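Speaker notes: Making and carrying a rotella for a 1570s militia impression
Pleltingate Company winter school, second session after lunch

Set up before people come in. Long table at the front, two finished shields face down, the unfinished one leaning on the chair. Handouts by the door. Hina Afridi has the sign-up sheet for the workshop in June and will want two minutes at the end, so stop talking at ten to three.

Opening

Welcome. My name is Natalia Quintero and I have been with the Pleltingate Company for 10 seasons, most of them with a shield on my arm. Before that I did a few years of town militia with a pike, and I still think of the pike as easier on the body.

I am going to talk about the round shield, what our group means by it, how we build one, and how we carry it on the field. I am not going to cover steel shields. If you want steel, talk to Charalambos in the break. He owns one and will let you lift it.

Ask who has built a shield of any period. Ask who has built one and stopped using it. There are usually more hands for the second question.

What we are trying to copy

The round shields of the period come in several kinds. Some are metal, some are wood with leather or cloth over the front. Survival is uneven. The ones that were painted for show tend to be the ones in museums, and plain working shields mostly are not. Say this clearly, as people come to the stall with a photo of a parade shield and want to carry it in a muddy field.

Our group standard is wood, cloth on both faces, painted front, leather straps. Slightly domed if you can manage it, flat if it is your first. We accept flat shields for the first two seasons. After that Ikechukwu Idahosa, who does our kit checks, will start asking when the domed one is coming.

Go through the handout, page one. The list of sources is short on purpose. The longer list is on the group's site under Reading.

Wood

Use what you can get in thin, clear boards. Our first batch was far too heavy. We had read that a shield should stop a blow and so we built doors. You carry the thing for a whole afternoon and hit nobody with it for most of that time. Weight matters more than people expect.

Look at the grain before you cut. A knot near the middle can go under the strap plate where you can keep an eye on it. A knot near the rim should be cut away, or the board swapped for another. Lay the boards out dry and move them around until you are happy, then number the backs in pencil. 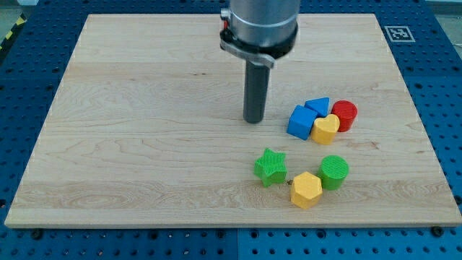
Leave the boards in the room where you will be gluing for a week before you start. I skipped this on my second shield and one joint opened up the first warm weekend. I filled it and painted over it and it is still there if you know where to look.

Glue. We use hide glue for the show shields and modern wood glue for the ones that get hit. I tell visitors which is which if they ask. If you are putting together a piece for the craft display, use the hide glue and learn to do it well, as people will stand and watch you.

Facing

Linen on both sides. Do the back first. If you only face the front, the whole shield will pull as the glue dries and you will get a curve you did not plan. Work from the center out with the flat of your hand. Trim the edge the next day with a sharp knife and fold a strip of linen or thin rawhide over the rim.

Pass around the unfinished shield here. Ask them to hold it by the edges and look at the strip where it overlaps. The overlap is ugly on this one and I left it so people could see it.

Paint. Page two of the handout has the colors the group allows. Keep the design simple. Nayeli Beltrán has drawn six patterns for our company and you may copy any of them. If you want your own, show her a sketch before you paint. Please do not bring family arms you found on a mug.

Straps

Most of the questions come here, so slow down.

Two straps, one for the forearm and one for the hand. Put your padded sleeve on before you mark the holes. I cannot say this enough times. Every year someone fits the straps over a T-shirt and then cannot get into them over a doublet.

Hold the shield up in guard and have a friend mark where your knuckles and elbow fall. Turn the forearm strap slightly off level so your arm rests at its own angle. Rivet through a leather washer on the back. Check the rivet heads on the front for burrs.

Pick up the finished shield and show how the arm goes in. Show it coming off too. You should be able to drop it without help.

Carrying it on the field

At the Vulesik muster we had shields in the front rank for the first time, and we learned a few things the slow way. We stood too close together. The rims knocked and the drummer could not be heard. Now we leave half an arm more between files and it looks better from the rope line as well.

When the shot are firing, shields stay low and faces stay turned away from the pans. When the pikes come down, shield bearers go to one knee only on the sergeant's word. If you lose your footing, shout and stay covered until you are told to get up.

Your rim is part of your kit check. A split or a loose nail means the shield stays in camp that day.

Public at the stall

Let children hold the small one with both hands. Keep the big ones on the table. At Valdovinos last season the gate count was 2,478 and it felt as if all of them wanted to knock on the front. Bring spare linen strip and a pot of glue for repairs in the evening.

Likely questions

How long does it take? Three weekends with drying time.
Can I buy one? Yes, but have it checked by Ikechukwu before you pay, if the seller will send measurements.
Left-handed? Build it the other way round and tell your sergeant, as it changes where you stand.
Storage? Flat, off the floor, away from the heater.

Close

Workshop places in June are limited to the benches we have. It will be in the old drill hall at Pasgate, doors open at nine in the morning. Bring your padded sleeve, a pencil and a packed lunch. Hand over to Hina for the sign-up sheet.

Collect the unfinished shield from whoever has it.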